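What Happens at a Robot Open Day?

Lots of people have seen robots in movies. Fewer have stood next to one while it works. Once a year the Mutgate workshop in Clultstead opens its doors so that children and their families can come in and watch. The last open day was on August 30, 2023, and 1174 people came through.

The robots at Mutgate don't have faces or legs. They are arms. Each arm is bolted down at one end, and it bends at joints the way your arm bends at the shoulder, elbow and wrist. At the far end is a gripper, the part that takes hold of things.
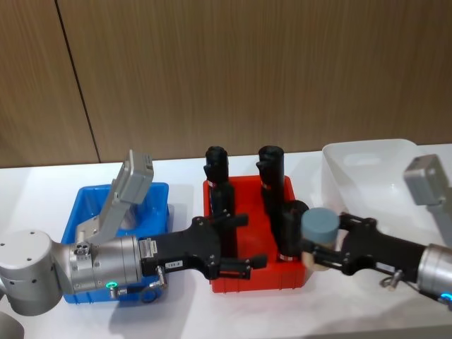

Visitors stand behind a yellow rope and go in with a small group. Each group gets 10 minutes at the sorting table. The person running the table is Mihret Woldemariam, an engineer. She tells everyone the rules first. Stay behind the rope. Keep bags on the floor. Ask as many questions as you like.

What is the job?

The job at this table is sorting. Sorting means putting things where they belong. You do it when you put socks in one drawer and shirts in another. You look at a sock, you know it is a sock, and your hand picks it up without much thinking.

A robot has to do each of those parts separately. First it needs to find the thing. Next it has to work out how to hold it. After that it has to move without bumping into anything, and then let go in the right spot. Each part is a set of instructions written by people.

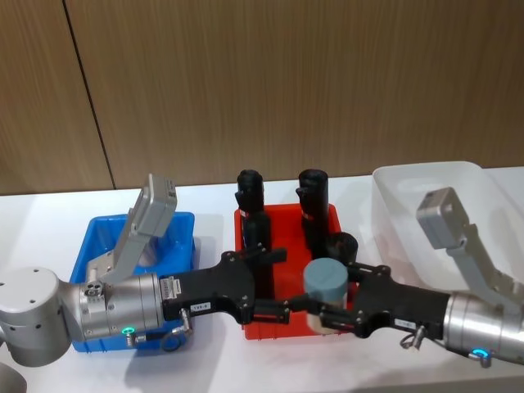 Two arms can share a job, but they need to know about each other. If both reach for the same place at the same time, they could crash. So one computer keeps track of both. It matters most when the arms work close together. At the sorting table the grippers come right up to each other in front of the red bin, one of them holding a short gray-blue cylinder. Each arm also has its own camera, set on a bracket above the wrist, that moves wherever the wrist goes.

Why do robots move slowly?

Many children ask this one. The arms can go faster than they do on open day. Mihret sets them to a slow speed so that people can follow what they are doing, and because a slow arm is easier to stop. There is a big red stop button next to her chair. If she presses it, both arms stop.

Words to know

Joint: a place where the arm can bend or turn.

Gripper: the robot's hand. These ones have two fingers that open and close.

Sensor: a part that tells the robot about the world. A camera is one kind of sensor.

Bin: an open box for holding things. The table has a blue one, a red one and a see-through one. 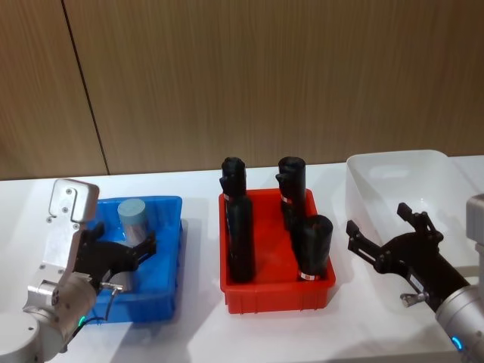

Is it hard to pick up a small thing?

It can be. Squeeze too softly and the thing slips. Squeeze too hard and it may crack. Your fingers feel this for you all the time. Try picking up a grape, then a full water bottle, and notice how your hand changes. A robot needs to be told how hard to squeeze, or it needs a way to measure it.

Round things are tricky too, since they can roll. Standing them up helps.

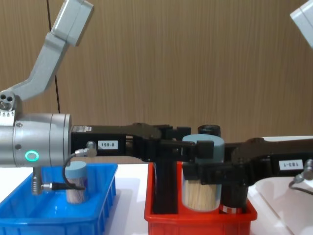
The left gripper holds the lid of the large toothpick container. A smaller one stands in the blue basket.

Can I visit?

Yes. The next open day is in April. The workshop is on Batby Road, next to the Alemayehu Library, and it is free to get in. Children under 9 need to bring a grown-up. School groups should have their teacher write to the workshop first.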